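排队论导论 第3讲讲义：为什么另一队总是比较快
2018-10-08 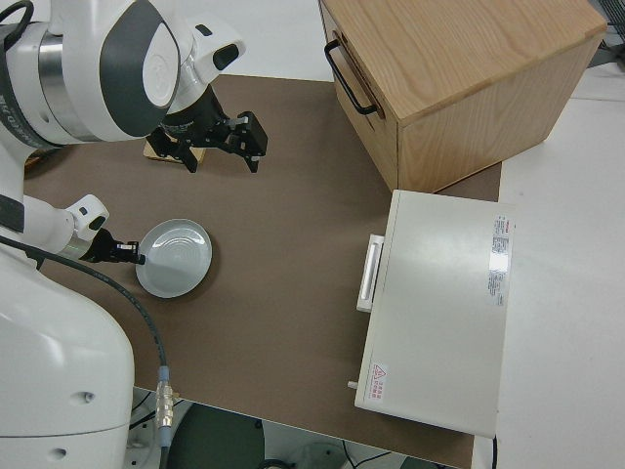
Abundio Ibarra 上周在课后留言里问：既然大家平均下来一样快，为什么他每次去 Kanmont 超市都站错队？他还补了一句，说自己已经换过三家分店，结论没有变化。

先安慰一下：假设有3条队，速度完全随机，你选中最快那条的概率是三分之一。也就是说，三次里有两次你会看着旁边某个人先走。运气不坏也是这个结果，只不过顺利的那次没人会记得。

一、记号
λ：到达率，单位时间来几个人。
μ：服务率，单位时间能送走几个人。
ρ = λ/μ：利用率。管理层喜欢它接近1，排队的人不喜欢。

二、单窗口模型（M/M/1）
到达服从泊松过程，服务时间服从指数分布，先到先服务，没有人插队。最后一条是数学假设，请勿拿去食堂验证。
稳态下系统内平均人数：L = ρ/(1-ρ)
ρ = 0.5 时，L = 1；ρ = 0.9 时，L = 9；ρ = 0.99 时，L = 99。
去年有同学在作业里写“利用率提高一成，队伍也就长一成”，我给了卷面分。

三、利特尔法则
L = λW，W 为平均逗留时间。它不挑分布，也不挑服务次序，只要求系统稳定。期末必考，这句话我每年都说，每年仍有人空着那道题。

四、合并队列
2个窗口各排一队，和2个窗口共用一条队，总服务能力相同，后者平均等待更短，因为不会出现一边闲着、一边排到门口的情况。Villaseñor 邮局七月改成单队，随后收到的投诉多半是“队伍看起来太长”。等待时间与等待观感是两回事，后者请选修隔壁系的课。

五、习题
1. 某窗口 λ = 每小时12人，μ = 每小时15人，求 L 与 W。
2. Mullari 售票处全天接待3,939人，还需要知道什么才能求出平均排队长度？只写“需要更多数据”不给分。
3. 证明 ρ ≥ 1 时 M/M/1 没有稳态分布。不接受“显然”。

作业下周一课前交到讲台。交作业的队伍是单窗口，ρ 在上课铃响前两分钟趋近于1，请自行安排。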